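Checklist de segurança e arrumação: bancada de calçado e caixas (com os meus comentários)

Antes que perguntem: sim, voltei a mexer na lista. A versão anterior tinha itens repetidos e um que ninguém percebia (o famoso "verificar o coiso da prateleira", culpa minha). Esta é a de agosto e vale para a sala de embalamento da Naidoo, só a zona do calçado. A Wulan Raju fica com a parte dos têxteis e tem a lista dela.

Marquem OK, NOK ou N/A e escrevam o comentário ao lado. Um NOK sem comentário não me serve para nada!

1. Superfície da mesa
Toalha esticada, sem rugas e sem pontas penduradas para o lado da passagem.
Resultado: OK
Comentário: gosto muito da toalha cinzenta com a quadrícula branca, ajuda-me imenso a pôr as caixas direitas. Só peço que não a prendam com fita-cola de embalar, que depois deixa aquela cola horrível na mesa e sou eu que fico a esfregar com álcool.

2. Cabos
Nada de cabos no chão na zona de passagem. Os que passam pela mesa têm de ter folga suficiente para não arrastarem uma caixa atrás.
Resultado: OK, com reparo
Comentário: vejam sempre as abraçadeiras. Se uma estiver rachada, troca-se logo, há um saco delas na gaveta de baixo.

3. Caixa aberta em cima da mesa
Caixa bem assente, longe da borda, e os sapatos lá dentro, nunca empilhados por cima da tampa.
Resultado: OK
Comentário: uma caixa aberta de cada vez, por favor. Eu sei que é tentador abrir logo a fila toda (também já o fiz), mas é assim que os pares se trocam.

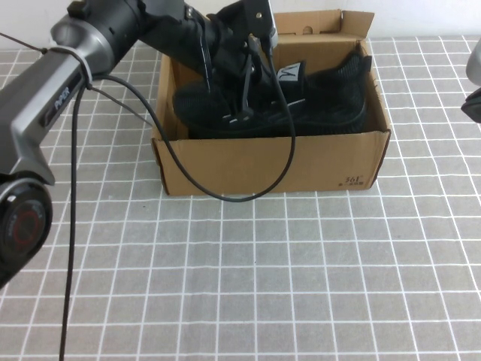 Que altura máxima pode ter uma pilha de caixas de sapatos na prateleira?
Até à linha pintada no montante, e as caixas maiores ficam sempre em baixo. Se a pilha abana quando lhe tocamos de leve, tira-se a de cima e começa-se outra.

4. Prateleiras
Carga dentro do que está na etiqueta: 300 kg por módulo. Parafusos apertados, nada encostado ao quadro elétrico.
Resultado: NOK
Comentário: o módulo da Clinditz, aquele do canto, tem um parafuso a dançar. Apertei à mão e ficou melhorzinho, mas quero isto visto com ferramenta a sério antes de lá voltarmos a pôr peso. Até lá fica vazio. Vazio mesmo, sem "é só uma caixinha"!

5. Facas e x-atos
Lâmina recolhida, guardados no copo azul, nunca pousados dentro de uma caixa.
Resultado: OK
Comentário: a Zahira Nasution comprou dois x-atos Drovine com recolha automática e estou rendida. Os antigos podem ir para reciclagem. Se alguém ainda tiver um no bolso da bata, é a altura de o entregar.

6. Caixas no chão
Ficam encostadas à parede ou dentro da zona marcada. Sem abas levantadas no caminho e com os cantos em condições.
Resultado: OK, com reparo
Comentário: cantos amachucados são a minha embirração do ano. Num cartão simples, uma dobra pequena junto ao fundo ainda passa se a caixa for só para arrumar cá dentro, mas para enviar não passa. Se o canto ceder quando carregamos com o polegar, caixa nova. Temos 2.000 em armazém, não é preciso poupar nisto. Confiram também se os números impressos na lateral se leem bem antes de a caixa ir para a prateleira.

7. Calçado dentro da caixa
Sapato deitado ao comprido, atacadores para dentro, etiqueta da língua à vista quando a tiver.
Resultado: OK, com reparo
Comentário: os atacadores, gente, os atacadores! Nos ténis pretos custa mais a ver, porque fica tudo da mesma cor, mas uma laçada solta prende-se na caixa do lado e lá vai o par inteiro parar ao chão. Enfiem as pontas dentro do sapato antes de fechar. A etiqueta branca na língua dá um jeitão, bate-se o olho e já se sabe para que lado está virado.
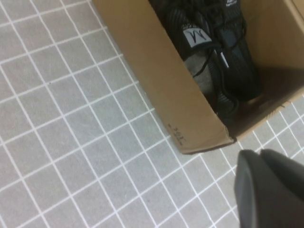
8. Chão
Seco, varrido, sem restos de cartão nem de papel de seda. Juntas dos mosaicos limpas.
Resultado: OK
Comentário: mudámos para o detergente da Elley e escorrega muito menos. Atenção à dose, que é só meia tampa por balde. Quem puser mais vai andar a patinar até às 15h.

9. Saída e extintor
Caminho livre, porta a abrir sem esforço, extintor com o selo no sítio.
Resultado: OK
Comentário: encontrei um carrinho estacionado mesmo à frente da porta. Já o tirei e deixei-o junto aos têxteis (desculpa, Wulan).

Por resolver: parafuso do item 4. Quem tratar disso escreve as iniciais na folha afixada na porta e avisa-me, para eu libertar o módulo.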